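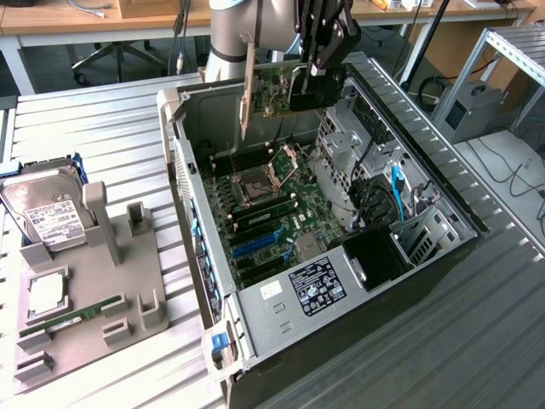
Home Diary Projects Links About

Up early and had the kettle on by 5. Rain all morning, so no excuse to be in the garden, and I spent the day on old computers instead.

The tower is one of the batch Rima Shboul passed on when the Qudah office closed. I have been putting it off since April. The side panel is off now and I have had a proper look at the inside. It is a roomier case than I expected – plenty of memory slots, two banks of them, and a bright blue expansion slot further down among the black ones. The drive cage takes up a lot of space and has cables running all through it. One of them is a bright blue SATA cable, and I wish they were all that easy to spot.

I like the blue tabs along the inside edge, and the blue latch at the corner. Whoever designed it wanted people to be able to get in without swearing. The Stiso machine I did last month had sharp edges everywhere and I still have a mark on my thumb.

Stopped for soup at dinner time and read the post. The electric bill is up again. Rang Rima to ask if she had kept any of the paperwork for the batch. She hasn't, but she thinks Onutari might, as they did the servicing for years. I will write to them. She also asked after Mum's hip and I said it was mending.

Went back to it in the afternoon with the radio on. The tray is the best thing I have bought for this job. Before, I used saucers and an egg box, and things ended up under the cooker.
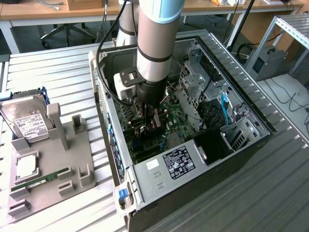 Drive, processor and memory in the tray, next to the case.

Read through my notes on expansion cards before tea. I had written "bracket end first, then level" and underlined it, so I must have learned that the hard way at some point. I also need more thermal paste. The last tube came from Flavov and cost more than it should have.

Swept up, washed the mugs and wrote my list for the morning: letter to Onutari, paste, stamps, bread. Still raining at bedtime.

Filed under: Diary, Old computers, Wet days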